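# Chapter 4: Comparing Grippers on Soft Goods

A gripper that lifts a steel block every time may fail on a sweatshirt. The block has one shape, and the jaws meet it in the same place on each try. Cloth folds, slides, and bunches, and the part you want to hold may be lying on top of another part you do not want to move. For this reason, tests on rigid parts tell you little about how a gripper will handle laundry, bedding, or clothing.

In this chapter we compare hand-held grippers, which a person carries to the work and closes with a trigger. They are useful early in a project. The operator supplies the reach and the aim, so any difference in the results comes mostly from the jaws and the pads. Once a pad has been chosen, it can be moved to an arm and tested again with a controller in the loop (Chapter 5).

Our running case is a trial set up by Bullosetti, a small maker of end tools, to choose a finger pad for its Kamell gripper. The trial used ordinary rooms and ordinary clothes. Each pad was given 93 grasps, divided among single garments, stacked garments, and garments with a thick seam or collar.

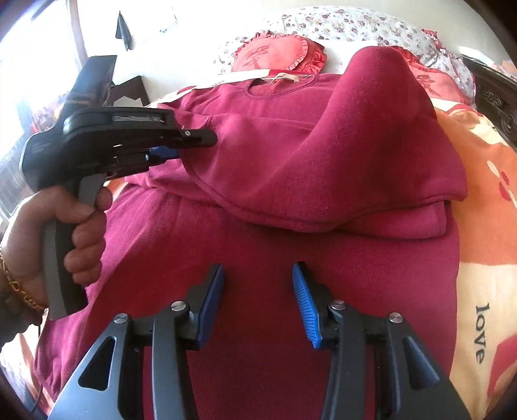 Fleece is a fair place to start. It is thick enough for a pad to find an edge, but it gives under pressure, and two layers of the same fabric tend to cling to each other. A grasp was scored as good only if the top garment came up alone and stayed in the jaws for 20 seconds. If the lower layer came along, the grasp was marked as a double pick - a separate result from a drop, and one that calls for a different fix.

Three things were held fixed during the trial:

- the opening of the jaws at the start of each grasp
- the point on the garment where the tip first touched
- the lighting in the room

Pad shape and closing force were then changed one at a time. Section 4.1 covers pad shape, including the ribbed pads sold by Vosex. Section 4.2 covers force and introduces the Avotiņš slip score, a simple way to rate how far cloth creeps between the pads after they close. You will need a ruler and more than 2 garments of the same fabric for the exercises.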